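Moving the render box to a new power supply

22nd October

The old power supply in my desktop started clicking under load in July. It never shut the machine down, so I left it alone for longer than I should have. Last week I replaced it with an Ivetti 990 watt unit, bought used from Grullent. Notes follow, mostly for my own reference.

The case is a Flestomholm tower with the supply mounted at the bottom, fan facing down. There are two cable channels behind the motherboard tray. The left one is too narrow for the 24-pin connector unless that cable goes in first. I put it in last, and had to pull everything out again.

Do not reuse modular cables from the old supply. The plugs on the supply end may fit and still be wired differently. I labeled the old set and put it in a bag with the old unit.

For a load test I left a batch render going overnight and logged the 12 volt rail once a minute.

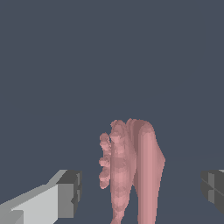

Hand mesh, faceted shading.

The log covers nine hours. The rail stayed inside the range I wanted, with one short dip near the start that I could not reproduce. Software readings come from the board's own sensor and are not very accurate, so I repeated the check with a meter on a spare drive connector. The meter read slightly higher and was steadier.

Fan noise is harder to judge. The Ivetti fan stays off at low load and then comes on all at once. I would prefer a slow ramp. There is a switch on the back that keeps the fan running all the time – I have left it on, and the constant low hum is easier to ignore.

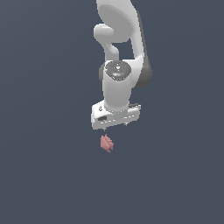
White arm on plain slate blue.

Idle draw at the wall went down a little, though I also removed two old hard drives during the swap, so the comparison is not clean. I may put them back for an evening and measure again.

Still to do: replace the dust filter under the supply, which has a torn corner, and find a shorter cable for the front fans. Shukla lists one in the right length but it has been out of stock since I started looking. For now the extra cable is folded behind the drive cage and held with a strap.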